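Cevura Thermal Bib Tights: Notes After a Wet Spring
1 April 2018

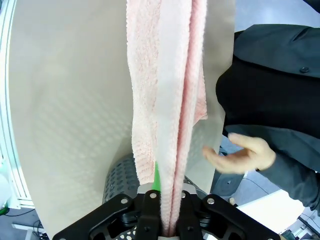

Pink terry-cloth towel, held in the gripper.

The Cevura is the heavier of the 2 bib tights offered by Eritz this season, and it is intended for riders who continue through cold rain. This review covers 139 miles on the Padau loop, most of them on wet pavement.

The fit is close through the thigh and more generous at the waist. The straps lie flat under a base layer and did not rub on the longest ride, a distance of 91 miles. Water beaded on the front panels for the first hour. After that the knees became damp, although they remained warm.

The pad is firm and suits an upright position less well than a low one. Riders accustomed to the Manalo tights should expect a shorter inseam and a stiffer ankle zipper.

Care is simple: wash cold, close the zippers first, and hang to dry indoors. Fabric softener should not be used. A size chart is sewn inside the rear panel, where it is easily overlooked.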